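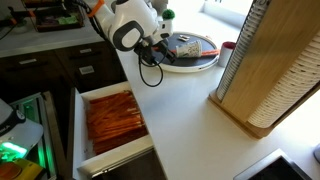

Paper cup, white countertop.

So the hay was supposed to come Tuesday. I had it in writing from Khaemba Feed & Bedding, two pallets, roadside drop, signature needed, and I'd moved my shift at the clinic and everything. Tuesday I sat on the porch from breakfast until the mosquitoes came out, and the only thing that pulled up was my neighbor's nephew, who was lost.

I called. A recording told me how much I mattered. Then a very young man came on and said my order was "in the Clundport area," and I said I was also in the Clundport area, and could the two of us be introduced. He said he'd make a note.

I should explain that I keep goats. I didn't mean to keep goats! I bought a house with a shed behind it, and in June a woman from the feed store asked if I could take a pair for the weekend, and I have not seen that woman since. Geneo is the brown one. Viment is the one who hates me. By Tuesday night we were down to the scrapings of the last bale, and Viment stood at the fence and screamed at me like I'd run over her purse.

The truck finally came on Wed 3 July, at twenty past six in the morning. I know because I was in my bathrobe and the backup beeper went off right under my window. By the time I found shoes the driver had his tailgate down and was standing in the road looking from my driveway to his paperwork and back.

"Roadside," he said.

"I know it's roadside."

"I'm just telling you what it says." He had a nice, tired voice. His shirt said Idrisa Ogola over the pocket, the whole name, sewn in yellow thread. "How far's it going after that?"

I pointed up the hill. My driveway is gravel, and it bends twice, and at the top there's a gate that opens the wrong way because my ex hung it. The shed is behind that. Idrisa Ogola looked at all this for a good long while.

"And you've got what, a tractor?"

"I've got a wheelbarrow."

He put the first pallet down by the mailbox, and the second one next to it, and I signed. Forty-seven bags of shavings on one and the hay on the other, all wrapped up tight in plastic. They looked enormous. On the website they'd looked like something you could pick up with your groceries. He was supposed to leave then, and he did get as far as putting one foot up on the step of the cab.

Then Viment started in. You can hear her from the road, no problem. It went on and on, and he stood there with his hand on the door.

"Is that a person?" he said.

"That's a goat."

"Is she okay?"

"She's hungry. She's also just like that."

He took his foot off the step. He said his grandmother kept goats and they'd had one with that exact voice, and it used to get up on the roof of the kitchen and yell at people going to church. He said he hadn't thought about that animal in years. Then he asked if the wheelbarrow had a good tire, and I lied and said yes.

We did the hay first. He pushed and I walked alongside holding the bale on (in my bathrobe, with my rain boots, waving at the school principal as she drove past). The tire gave out at the first bend, naturally, so after that we carried. He'd take one end and I'd take the other, and we'd go up sideways like two people moving a couch, and at the gate he'd say "who hung this" and I'd say "don't," and the second or third time it got us laughing so hard we had to set the bale down.

Geneo ate like a gentleman. Viment quit screaming, walked over to Idrisa Ogola, and leaned her whole side against his leg. I have fed that goat every day of our lives together and she has never once leaned on me.

"She's sweet," he said.

I gave him coffee and the heel of a banana bread. He drank it standing up in the yard with one hand on her head, and told me he had a horse place to get to next and they were going to chew him out for being late. I said to blame the hill. He said he always blamed the hill, whether there was one or not.

After he left I went down and looked at the shavings, all those bags, still sitting by the mailbox. I carried up two. Then I went in and called Khaemba, and got the recording, and waited through the whole thing until the same young man picked up, and I told him I'd like to set up a regular delivery, please, and did the drivers have set routes, or how did that work?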